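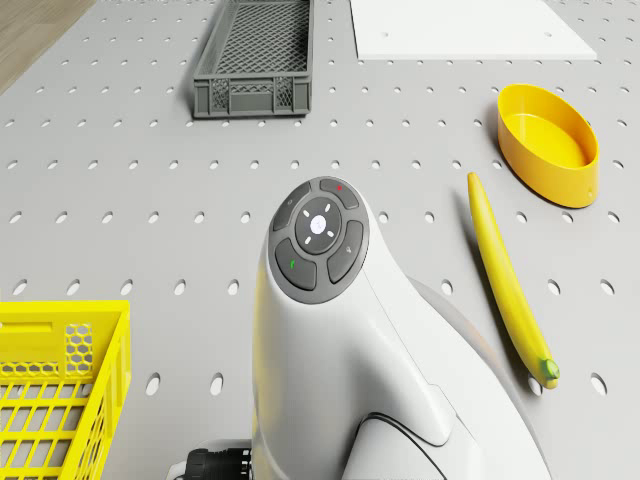
**Greifervergleich, Zwischenstand (11. Oktober 2023)**

Kurz, weil gleich der nächste Durchlauf startet. Gumeno gegen Oka, beide am selben weißen Arm, erstmal alles in der Simulation. Aufgabe wie gehabt: Banane vom Lochtisch greifen, in die gelbe Schale legen. Zweite Aufgabe: Banane in den grauen Gitterkorb. Je Greifer 204 Versuche, macht also ordentlich Rechenzeit, die Nächte waren voll belegt.

Gumeno: schließt sauber, hält gut, aber braucht Platz. Liegt die Banane dicht am Arm, wird der Anfahrweg eng und der Planer macht einen riesigen Bogen. 28 Fehlversuche, fast alle genau da. Nicht schön, aber wenigstens immer derselbe Fehler.

Oka: schmalere Finger, kommt überall hin. Dafür rutscht die Banane beim Anheben gern weg, wenn nicht mittig gegriffen wird. Fehlerzahl noch nicht final, die Auswertung hat beim Gitterkorb Kontakte doppelt gezählt. Wird nachgereicht. Bitte die alte Tabelle vom Laufwerk nicht mehr benutzten!

Zum Regler: läuft jetzt mit 200 Hz, vorher gab es am Korbrand ein Zittern. Ist weg, zumindest bei Gumeno. Bei Oka noch nicht nachgeschaut. Wer Zeit hat: Parameter liegen im Ordner von Grakanico, Version 2 nehmen, die erste hatte eine falsche Fingermasse drin.

Offene Punkte:

- Kamera von Lombardi sitzt in der Simulation noch zu steil, der Boden der Schale geht, das Geflecht vom Korb macht der Tiefenschätzung Ärger
- Reibwert der Bananenschale ist geraten. Hat jemand Messwerte? Gern auch grobe
- gelbe Kiste kommt als drittes Ziel dazu, Kollisionsmodell ist aber noch zu grob, Öffnungen sind da alle zu
- Schatten weicher oder härter stellen und gucken, ob die Erkennung kippt

Danach dann echte Hardware. Der Messplatz ist seit Juni durchgehend belegt, wir kriegen ihn erst, wenn die Leute vom Kabeltest fertig sind. Bis dahin weiter virtuell. Wer eigene Objekte testen will: Modell samt Masse schicken, am besten bald, die Warteschlange wird nämlich grade neu sortiert.

Zahlen zu Oka in der nächsten Ausgabe.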